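Mellau Garment Handling Set
README, release 3

Overview

The Mellau set is a collection of short recordings of everyday clothing being lifted, held up, laid out and folded on a flat work surface. It covers shirts, T-shirts, light jackets and children's tops. The set is meant for work on garment state: which way a piece of clothing faces, whether it is open or closed, where its collar and shoulders are, and how far it is from a finished fold.

The release contains 3346 recordings of 29 garments. Trousers, socks and bed linen are outside its scope.

Garments

All garments were bought used or taken from the Ogbonna lending wardrobe. They were washed once before first use and were not ironed. Each garment has an entry in garments.csv with the following fields:

garment_id – short code, stable across releases
type – shirt, T-shirt, jacket, child's top
main_color – the color covering the largest area
trim_color – collar, cuffs or edging, if different from the main color
closure – none, buttons, zipper, snaps
label_position – where any sewn or attached label sits
size_class – small, medium, large

Trim color is recorded separately from main color. Contrasting trim marks the collar and edges clearly against a pale body, and results on trimmed and plain garments should be reported apart. White garments on the white platform are the hardest group in the set and have their own list in splits/low_contrast.txt.

Stages

Every recording is divided into stages. Not every recording contains all of them.

pile – the garment lies as dropped, with no shoulder identified
lift – one or both shoulders are being raised
hold – the garment is held up by both shoulders
lay – the garment is being lowered to the surface
fold – sleeves and body are being folded
rest – the garment lies folded and is not being touched

Hold is the reference stage. Collar, shoulder and front opening are annotated there first, and the annotations are then carried to the neighboring stages by hand. A garment that hangs open at the front is marked front_open = 1, whatever its closure type. 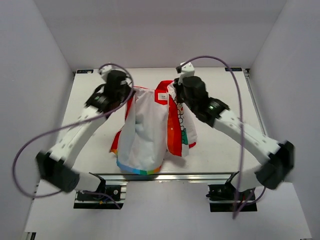

Folasade Onyeka
Data Maintainer, Mellau Garment Handling Set

Annotation notes

Left and right in the stage files always refer to the view, never to the wearer. Release 2 mixed the two conventions in the jacket recordings. Those files have been corrected, and anyone who wrote a workaround should remove it.

Labels and tags are annotated as a single box. Printed text on them is not transcribed. Where a tag is hidden by a fold of cloth for part of a stage, the box is dropped for that part and the field tag_visible is set to 0.

Motion blur is common during lift and lay. Shoulder points in blurred passages carry a confidence value of 1 (low) to 3 (high). Points with a value of 1 were checked by Garba Odukoya and Uchenna Ekpo, and disagreements were left in the file as two separate points.

Known problems

Two garments share the code J04 in the jacket list. Use the size class to tell them apart until the next release.

Collars that fold outward are sometimes annotated along the fold and sometimes along the outer edge. The field collar_line gives the choice made for each recording. It is missing for nearly 4000 individual annotations carried over from release 1.

Recordings made in August used a second batch of hangers for storage between sessions, and some shirts from that batch have small peaks at the shoulders. The peaks are left unmarked.

Corrections

Send corrections to Orlando Huanca with the garment code, the recording number and the stage. Please do not send edited copies of whole annotation files – a list of changed lines is enough.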